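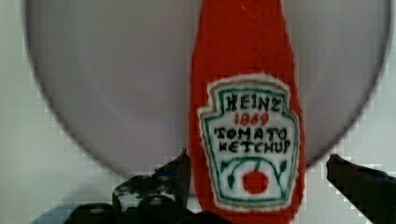 Re: draft 2, soft objects clause
From: Marijke Declercq
Date: 7/29/24

Ville Manninen wrote:
> Clause 16 now says a gripper is "suitable for deformable goods"
> if it completes 29 of 30 picks on the reference set. Sreekumar
> and I think that's strict enough. Any objections before we
> freeze the text?

Yes, a few.

Strict about what? The clause counts picks and says nothing on how hard the fingers close. A stuffed toy forgives almost anything. You can crush a plush ketchup bottle halfway flat and it still scores as a pass, and then somebody at Kisance prints "suitable" on a data sheet and a bakery believes it.

The reference set worries me too. "Soft item, bottle shaped" is not a specification. Fuzzy fabric grips differently from smooth fabric, and the draft doesn't mention surface at all — or stuffing, or weight. Two labs could buy two different toys and both claim compliance.

I'd also like to know who decides the start position. Upright between open fingers is the easy case. If that's the only one we test, say so in the title.

My proposal: add a force limit, list the surface types, and report failed picks with their wrist camera footage. Until then I vote no on freezing.

Ilse, does the Nokard text have a force table we could borrow?

Marijke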